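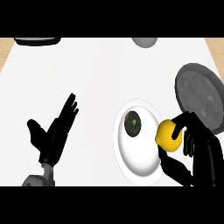 Chapter 7
Two Arms on One Bench

By now you have one arm that does what you tell it, most days, and you're probably itching to bolt a second one next to it. Good! So was I. This chapter is about running a pair of arms over the same table, and we'll do nearly all of it in simulation before we touch a single screw on the real bench. The kitchen table setup is the one we'll keep coming back to, with a lemon held at the rim of the white plate by the right hand while the left hand stays open and empty. That second hand is the one I want you to worry about. It has nothing to hold, and it still needs to be somewhere, and where you put it will decide whether your first week with two arms is fun or a long string of fault codes.

My own pair lives in a shared workshop called Lindero, on a bench between the drill press and a shelf of paint that no one wants to throw out. I built the first arm over one winter and the second in April, and I thought the second would go quicker. The mechanical part did. I had the jigs, I knew which bearings to press in first, and I'd already stripped all the threads a person can strip. Then I powered both arms up together, sent them both home, and they met in the middle. I'd mirrored the joint limits and forgotten to mirror the home position, so both of them believed that home was the same spot over the table. It cost me 2 fingertips and a wrist cover, and I had to wait for the glue to set before I could find out what else was wrong.

So we simulate first. I know, I know -- you didn't build all this hardware to watch it on a screen. But a model of your bench will take a beating all day and be back to normal when you hit reset, and the printed parts won't.

What you'll need before you start

The two-arm model you'll make from your Chapter 5 files (a copy of the first arm, flipped, with its own joint names). The control program we've been calling Flurnus, set up for two ports. A tape measure. An afternoon, or an evening if your workshop closes late like mine does.

Please do measure your table. In the model it's a plain white slab, and it's very tempting to leave it at whatever size it loaded with. My first one was 29 millimeters too low. Everything ran beautifully on screen, and then the real hand went straight for the bench top as if the bench weren't there. Measure from the mounting plate down to the surface, write it on a piece of tape, and stick the tape to the base of the arm. Mine is still there, dated 17/11/2019, and I check the model against it whenever something feels off.

Why fruit and dishes?

Cubes are easier, and if you want to start with cubes, go right ahead. I moved to kitchen things early on because cubes let me get away with sloppy work. You can close a hand on a cube with the wrong fingers and it'll often stay put. A lemon is a different animal. It's round but not quite round, and the grip has to come from more than one side or the thing rolls off across the table. Plates bring their own trouble, with a rim sitting higher than the middle, so a hand that comes in low will catch it on the way. I lost a good plate learning that one (a Bortolotti, from my mother's set, and I've been asked about it more than once).

How the chapter is laid out

We'll begin with parking, meaning where each arm goes when it has no job to do. After that we'll split the table into a left zone, a right zone and a shared strip down the middle, and write the little lock that lets only one arm into the strip at a time. Then comes the handover, where one hand passes the lemon to the other, and that's where you'll spend most of your patience. The last section moves everything to the real bench at a crawl, with your own hand on the stop button.

The bench project at the end is called Pastetti, after the lunch place across from our workshop where I drew the first version on a paper bag. You'll clear a small table of dishes using both arms. Skip ahead and read it now if you like, then come back for 7.1 and get those home positions sorted out before you plug anything in.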